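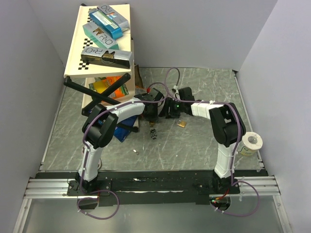

The Geremis Open Day is a public event held each October at the Geremis robotics laboratory in Dorkthorpe. Visitors are shown the laboratory's robot workcells, watch demonstrations of two-armed handling, and may speak with the staff who maintain the machines. Admission is free, and places are booked in advance.

History

The open day was started by Balthasar Haslinger, the first head of the laboratory, as an afternoon for families of the staff. It was opened to the town in its second year, when 318 people attended. Attendance later reached 1317, and the laboratory moved from a single afternoon session to timed entry in groups. Aurelia Kälin took over the running of the event when Haslinger retired. She added the evening session for working adults and placed the demonstrations under one program, known as Heltis.

Demonstrations

The main demonstration takes place at an enclosed cell with plain pale gray walls. Two robot arms stand on a shared black mounting plate, which rests on aluminum extrusion rails, and the arms face inward so that both grippers can work over the same area of floor. The arms are white with black joints and black grippers, and their purple cables are held along the links with white cable ties. The floor of the cell has a white marble-like pattern on gray.

The objects used in the cell are ordinary goods and small hardware. They include boxed products marked "R&O," kept on a tilted white shelf over a stand of crossed black bars, as well as a small brass padlock, a screw and a roll of white tape. Under the Heltis program, the tasks are arranged by difficulty. Boxes are handled first, and small metal parts are left to the later part of each session. An operator announces each task before the arms move, and failed attempts are repeated once before the program continues.

Visitors remain behind a marked line while the arms are powered. A staff member is posted at the stop control throughout each session. Questions are taken between tasks.

Teixeira Room

A second part of the visit is held in the Teixeira Room, a teaching space on the ground floor. Visitors may handle gripper fingers that have been taken out of service and compare worn parts with new ones. School groups are given a worksheet on joints and reach, prepared by the laboratory. The room seats 4 groups at a time, and 600 copies of the worksheet are printed for each open day.

Access

The laboratory is entered from the courtyard on the north side. The first group is admitted at 10 a.m. and the evening session begins at 6 p.m. Children under 12 must be accompanied by an adult. Large bags are left at the front desk.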